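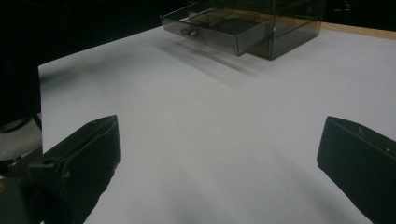 Why does my rainwater tank smell like rotten eggs, and do I have to empty it to fix it?

We moved to a place outside Bulgate in January and the tank came with the house. It's a poly tank, pale green, fed from the whole roof. The water was fine all winter. Now when I run the kitchen tap first thing it stinks for a bit and then eases off. The colour looks normal. There is a big gum over the back gutter. The bloke next door reckons to pour bleach in and leave it overnight. We have mains to the laundry but the kitchen is tank only.

Posted by palteton_road
December 17, 2020

gutterguard_gaz

Rotting leaves and sludge on the bottom of the tank are the usual cause, and you generally don't have to empty it. Once the muck builds up it uses all the oxygen down low and gives off that egg smell. Hot weather and a low tank make it worse, which fits with it being fine in winter.

Do the gutters first. If you clean the tank and leave the gutters full of gum leaves you will be back where you started after the first decent storm. Then look at the inlet strainer on top of the tank. Ours was clogged with almost 10 years of roof grit when we bought our place, and the previous owner had put a second bit of flyscreen over it, which just held the leaves there to stew.

After that, check whether you have a wet system, meaning the downpipes go underground and come back up to the tank. The water sitting in those pipes goes off between rains and gets pushed into the tank with the next lot. There should be a drain point at the lowest part. Open it and let it run until it's clear. If there isn't one, a plumber can put one in.

For the sludge, you can get someone to vacuum it out with the water still in. You lose a bit of water but not the whole tank. Don't climb in yourself. Tanks are confined spaces and people have died in them.

I would use other water for drinking and cooking until it's sorted.

Plalby hills

Had this. It was the filter under the sink, not the tank. Cartridge had been in there 18 months. Changed it, smell gone by the next day. Fill a bucket straight from the tank outlet and smell that before you pay anyone.

tankwater_only

Agree with testing at the tank outlet. Also run the hot and cold separately at the kitchen. If it's only the hot, look at your hot water unit — the anode can react with the water and make the same smell, and you could clean the tank all summer without changing anything.

On the bleach, I wouldn't go by guesswork. Ordinary household bleach can have perfume and thickener in it, and the dose depends on how much water is in the tank that day. If you do need to chlorinate, your state health department has a sheet on it with the amounts per thousand litres, and it tells you how long to wait before drinking. Chlorine also gets used up by sludge, so there is not much point doing it before the bottom is clean.

A few other things from 15 years on tank water. Fit a first flush diverter if you haven't got one, and empty it after rain, as the slow drip hole blocks up. Keep the mozzie mesh on the overflow as well as the inlet. Have a look inside with a torch (from the top, with the lid off) for a dead frog or bird. Trim the gum back if you're allowed to. Some councils want a permit, and ours took 8 weeks to answer.

We get our tank vacuumed every three years or so. The Arruda crew do it out our way but I don't know if they go as far as Bulgate.

Related
Pump cycles on and off with no taps running
Can I put tank water through a dishwasher?
Best gutter mesh under gum trees
Tea-coloured water after the first rain
Slimline tank leaning on a fence, who is responsible?

Home Ask Browse topics House and yard Water Log in

Contact us | Posting rules | Copyright Palteton Community Help | Back to top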